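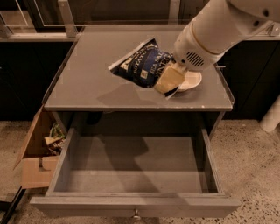 Workshop > Notebook > Room 20 > Storage

3 min read

July 21, 2023, Anum Sandhu

Snack drawer, continued. Jolien asked me to write down what we decided so we don't decide it again in August.

The gray cabinet stays by the window end. I had it on the list to go to Wornon with the old shelving, but the drawer is wide, it pulls all the way out, and the top is a good height for putting things down on while you think about whether you want them. Jolien's view is that a cabinet of this quality deserves files. We have no files. We have potato chips.

Contents policy as of this morning: chips, crackers, the hard cookies from the Lie visit that everyone is being polite about. No fruit. We tried fruit in the spring and I would like that period left out of the record, except to say that the drawer liner was replaced.

Bags go in flat, long seal toward the back, one layer. I tried them standing up like records in a crate, which looked wonderful until the drawer was closed on them. A puffed bag is mostly air and has opinions. If one is sitting proud of the edge, take it out and lay it down again, don't lean on the drawer. Leaning on the drawer is how we got the crumbs.

Flavors. Sea salt and vinegar is still the one that goes first, and also the one people complain about first, usually the same people. Jolien wants it kept to the left so that you can find it without rummaging. Fine. Plain ones on the right. I'm not making labels. The last time I made labels somebody corrected my spelling of paprika, in pen.

Open bags don't go back in. Clip or no clip. The clip drawer is a separate subject and I'm too tired for it.

Measured the inside width while I was down there, for the divider: 313 mm at the front. Wrote it on my hand, then washed my hand, then measured again. Still 313. Wiltar sells a divider in that size for more than the cabinet cost us, so I'm cutting one out of the Forance offcuts on Monday. It needs a notch at the back or it will foul the runner.

Also, the top is not storage. It's where things wait on the way in or out, and they shouldn't wait past lunch. I moved two mugs and a tape measure off it this morning. The tape measure was mine.

To do:
Cut divider, sand the edge.
Tighten the left runner, it ticks at full extension.
Ask Jolien for the kitty. It stood at 35 on her last note and I've bought chips twice out of my own pocket.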